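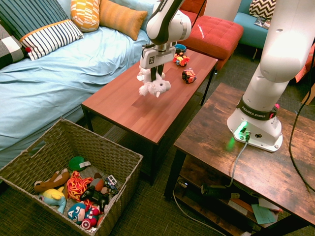 Gisska is a small puzzle game I made for the game design course, with Lụa Kiều doing the sound. The player runs a shop and sells poses, hats and stickers to the characters who come in. Coins earned in one level pay for items in the next. For the item art I wanted simple shapes that read well at a small size, so the first set is toys: a red truck, a red and yellow car, and a white plush animal with floppy ears and tiny horns. The plush was the hardest to draw because the horns disappear at low resolution.

## Item packs

There are 2 packs so far. Civley has the toys and Nistor has the character poses (wave, shrug, sit down, point at the door). Each pack costs 900 coins. The first price was lower, and testers bought everything before level three and then had nothing to save for.

## Testing

Eight classmates played the build on the lab computers. The longest run ended with 3523 coins, almost all of it from repeating the same bonus round. I put a limit on that round and did not retest with the full group.

The pose menu also caused trouble. Testers opened it by accident when they meant to pause, so it moved to a separate key.

## Still to do

- Save files break if a pack is removed
- Sound for the shrug pose
- Kustden, the third pack, has names and prices but no art yet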